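Tusport Homework and Supper Club
Progress report to the Chauke Fund
Period covered: April to 8th August

Quick one this time as we are mid summer programme and I've got the kitchen rota to finish tonight. Same headings as last time. Shout if you want more on anything.

Where we are

Club has run every week of the period bar two, both when the boiler was out. Made up one of them with an extra session at half term. Other one is just lost, sorry.

Numbers are good. 567 suppers served since we started counting properly in April, against a target we'd set lower because we honestly weren't sure who would come. Roughly 19 children on a normal evening. More when it's pasta. Fewer when there's football on at the rec, and we've stopped fighting that.

Most are from the Gitbridge end of town, which is what we said in the bid. A handful come over on the bus from further out. The bus times changed in the spring and the later one home has gone, so those families now have to collect. Two have dropped out because of it. We have written to the bus company. No reply as yet.

Homework side

Slower than supper, if I'm truthful. Children come for the food and the table tennis and sit down to their books with a sigh. The half hour of quiet after eating works better than before eating. We swapped it round in the second week and haven't gone back.

Maths is what they ask for help with. Then spelling. Hardly anyone brings reading, so we started a reading shelf and let them take books home without signing anything out. Some come back. Some don't. We said in the bid we'd keep a lending record and we haven't, it put the younger ones off. Hope that's ok, happy to talk about it.

The secondary school has been helpful about telling us what's being set. The two primaries less so, though one has now put us on thier newsletter list, so at least we know when the spelling tests are.

What hasn't gone well

The allergy forms. We had three versions going at once and a parent rightly complained. Now one form, one folder, kept in the kitchen and checked before anyone cooks. No incidents, but it should have been sorted before we opened and it wasn't.

Recruiting a second paid session worker. Advertised twice, interviewed, offered, and they took a job with longer hours. Can't blame them. Six hours a week in term time is not a wage anyone can live on. We'd like to ask whether the underspend on that line could go towards making it a ten hour post from September — with the extra four for planning, shopping and parent contact. Separate note attached with the sums.

The cookery evenings for parents. Planned as a block of six, ran three. Turnout poor at the first, better at the second, poor again. Wrong time of day I think. Parents who came said straight after school would suit them, with the children in the next room. Will try that in the autumn.

Building and access

Tivora have finished the layout drawings for the room changes and we've agreed the ground floor option.
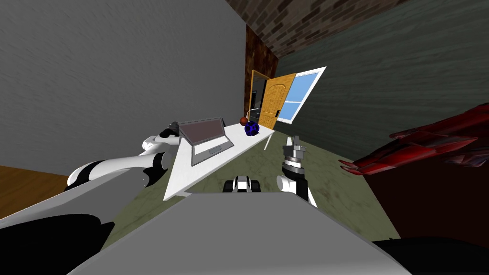
Quotes for the new kitchen hatch came in higher than expected so that's on hold until we know about the council pot. Everything else can go ahead without it. Ramp rail is tightened. The accessible toilet has a working lock again. Still no storage to speak of, and the chairs live in the corridor, which the fire people will have something to say about when they next visit. Looking at stacking ones.

Rent is unchanged until the spring. After that we don't know. Worth flagging now.

Money

Broadly on budget. Food is over, by a fair bit. Oil, cheese and fruit mainly. We've moved to buying dry goods in bulk and the bakery gives us what's left at closing, which helps. Staffing is under for the reason above. Travel under. Printing over because of the allergy forms (see above, three versions...).

Full breakdown in the spreadsheet. The column headed "other" is washing up liquid, table tennis balls and a replacement kettle.

What families tell us

We did a short paper survey at the end of term. Not many back, so don't hang too much on it. Things that came up more than once: glad of one evening without cooking, children trying vegetables they won't touch at home, would like it to run in the holidays. One said the homework help had stopped the rows on school nights. One said the squash was too weak. Noted.

Holidays is the big one. The summer programme running now is only two mornings a week, lunch included, paid for out of donations and not from your grant. It's been full from the start. We'd want to put something in for next year if you're open to it.

Next three months

Readvertise the session worker post once we hear from you about hours.
Restart parent cookery, after school slot.
Get the primaries to talk to us.
Chase the bus company again.
Finish the room changes, minus the hatch.
Food hygiene refresher for everyone who cooks — booked.

Need from you: a yes or no on moving the staffing underspend, by the end of the month if at all possible, as the advert has to go out before term starts. Also the date of your visit so we can make sure it's a supper night and not a holiday morning. You'd be very welcome to eat with us.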